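Stummont town council votes on the library hours in November. I read the whole packet so here is what's in it.

The proposal closes the Sireck branch at 5 instead of 8 on weeknights. Main stays open late. Savings are listed as $700 a week, mostly evening staff and heat.

Sireck is the branch next to the apartments. A lot of kids go there after school and stay until a parent gets off work. The bus to Main runs every 30 minutes and stops on the far side of Pinero Avenue.
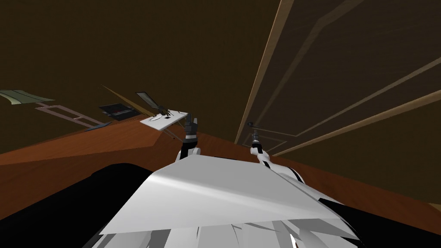
The packet has door counts for mornings and afternoons at both branches. It has none for evenings. I emailed to ask and got a reply from Chrysanthi Lambrakis in the town office. She said evening counts were taken but didn't make the deadline for the packet. She is sending them to me.

There's a second option on page 3. Close both branches one morning a week and leave evenings alone. It saves a little less. It got one paragraph.

Written comments go to the clerk by noon the day before the vote. Put your street on it or they won't log it as a resident comment.

I'll post the evening numbers when I have them.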